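The new head of plant biochemistry at the Wenby Institute came to the field late. She trained as a pharmacist and worked behind a counter for six years before starting a doctorate on seed storage proteins.

"I liked the chemistry and not the shop," she says. Her thesis was finished in February, in a building with no heating on the upper floor.

Postdoctoral work at Vellard College followed, and then a lectureship there. She stayed for eight years and built up a collection of 3,000 legume samples, most of them sent by growers. 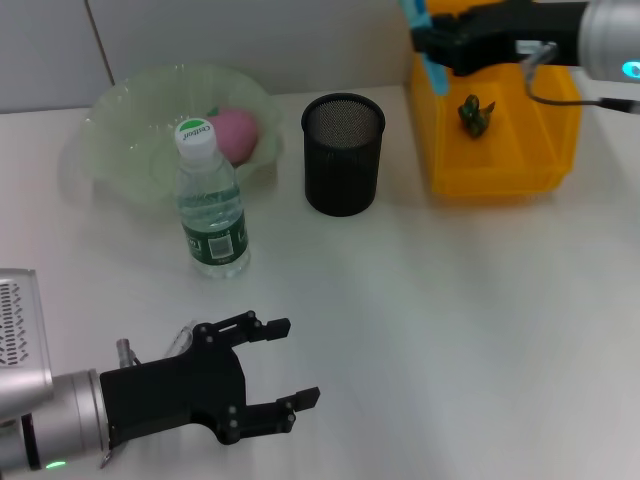
3 min read

The collection moved to Wenby with her. It is open to outside groups, and the Sivakumar Fund pays for the cold storage.

"People ask for 50 lines and use two," she says. "That's fine — they send back data on the two."

Her own research is on how drought changes protein folding in the developing seed. She expects to teach the second-year enzymes course as well, which she asked for.

"I was taught it badly," she says. "I'd like to have a go."

She takes up the post after the winter break.

Dec 4, 2021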